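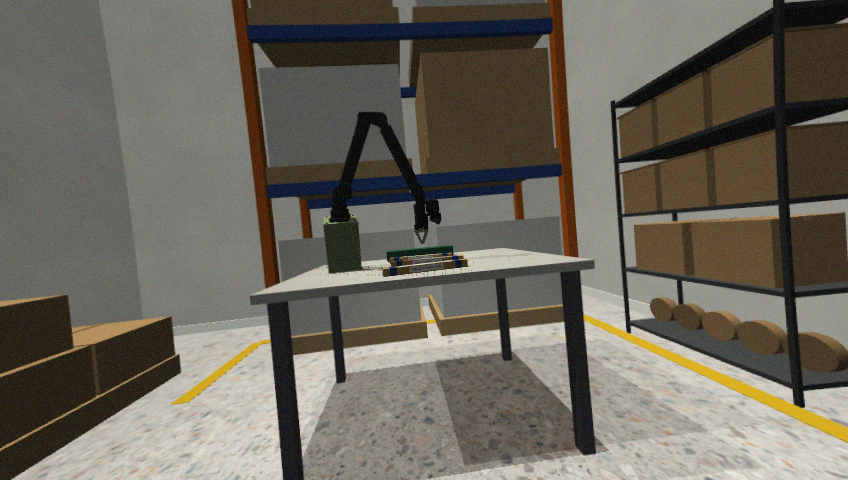

Our gripper opens by itself after a protective stop, and I would like to know if other people have met the same fault. We have a small arm at the Tovville warehouse which picks flat packages and gives them to a packing line. I built the cell in Clanum before we bought anything, and I still test every change there first. The arm is on the green pedestal at the left of the table, and the packages lie near the middle, so the arm must reach over to them from one side. In the simulation I have run 200 cycles with a stop in each one and the fingers never opened. On the real cell it has happened 7 times this month, always at the moment when the operator presses reset. The last package fell on the operator's hand. She was not hurt, but the cell is switched off until I can explain it.

Controller is Darkine, gripper is Harju, electric, two fingers. Grip force is set to 50 percent.

lcaruso

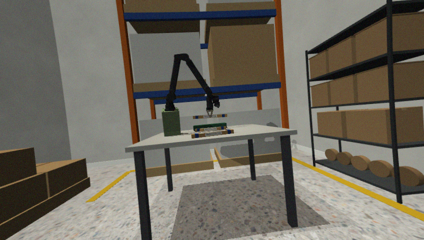 Replies (oldest first)

pallet_jack
What does the gripper do when the tool power comes back? I had an electric one which made a homing move every time it got power. Homing means open fully. If your protective stop cuts the tool supply, you have your answer.

lcaruso
Thank you, I will check this. The manual says the supply stays on in a protective stop. But I have only read it, I did not measure.

benchvice
I'd look at the force first. Fifty percent on a carton that is held only at its middle is not much. The ends want to tip, the arm stops hard, the package works loose and falls. You see the package on the floor and think the fingers opened.

lcaruso
I understand the idea, but the operator saw the fingers move apart, and the position value in the log also changes to fully open. With a slip the fingers would close more.

benchvice
Fair enough, I missed that about the log. I would still raise the force.

pallet_jack
Please don't, not before the cause is found. More force changes nothing if it is homing, and it makes a trapped finger worse.

northbay_tech
200 good cycles in Clanum prove very little here. The model gripper has no power supply, so it can't lose it. It keeps its last command for ever. I'd trust it for reach and collisions, and for this I would use a meter on the tool connector.

lcaruso
I measured on 28/02/2024. The supply does not drop in the stop, so the manual was right. It drops when reset is pressed, for 15 milliseconds, and then the Harju starts again and opens. So pallet_jack was very near, only the moment was different.

northbay_tech
Is there a setting for the start-up move? On some you can choose "hold position".

lcaruso
There is, but after the restart it holds with no force, so a package could still fall. I have asked the supplier for a separate supply for the gripper - no answer yet. Until then nobody puts a hand over the table before reset, and I want a guard there too, not just a written rule.

benchvice
A guard, yes. People forget rules by the second shift.

pallet_jack
If you do fit the separate supply, have your safety person look at the wiring before you start up again. A gripper that stays live in an emergency stop needs its own risk assessment.

lcaruso
Agreed. I will write here when the new supply is fitted.

Liliana Caruso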